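Pretend greengrocer's stand – how do you sort the veg?

Forum: Play Spaces and Role Play Corners

kpacheco
Posted in November, 10:14

We've put together a shop corner at our playgroup in Lanville and I'd like opinions on the layout before we open it to the children. The stand is pine-coloured wood, four shallow compartments with slatted edges, bought second-hand. All the veg is artificial.

My plan was one kind per compartment, but we have more kinds than compartments, so some have to share. At the moment the bitter melons are together with a cucumber and a long green pepper, and the carrots are in with the dark green chillies.
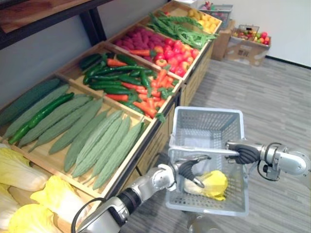 The napa cabbages are the awkward ones. They are bulky and they take up space that two or three other things could use. One of them more or less fills a small white basket, so a child who picks cabbage first has no room left for the rest of the shopping. I'm wondering whether to buy bigger baskets or put some cabbages away.

rosaura_p
10:40

Keep the small baskets. Ours had bigger ones and the children emptied the whole stand into them in one go, then left. With small ones they have to choose.

I would split up the carrots and chillies though. If everything is mixed it stops looking like a shop and the tidying up takes twice as long.

Fredy R
11:05

Disagree about the mixing. Orange and dark green are easy to tell apart, and sorting them back is a decent activity in itself. What I'd change is the bitter melons. Pale green, next to a cucumber and a green pepper, so a three year old will call the lot cucumbers.

rosaura_p
11:12

Then you tell them what it is. That's the point of having them.

Fredy R
11:20

Fair enough, but put a label on it. Half the parents won't know either.

skanness_mum
12:31

Do the edges have any sharp bits? We had a slatted stand and had to sand it twice.

kpacheco
12:50

I've been over the edges with fine paper and I'll check again before we open. Labels are a good idea, I'll do picture ones.

Rosaura – how do you manage the tidying at the end?

rosaura_p
13:02

A photo of the full stand stuck on the wall next to it. They match it up, more or less. Allow 10 minutes.

cy_mok
15:47

I'd put the cabbages on the floor in a crate. Real greengrocers do that with the big stuff and it frees up the stand.

Fredy R
16:10

Crates on the floor get climbed in. Ask me how I know.

kpacheco
16:25

I'll leave them up on the stand for now and put one or two in the cupboard. Will report back after the first week.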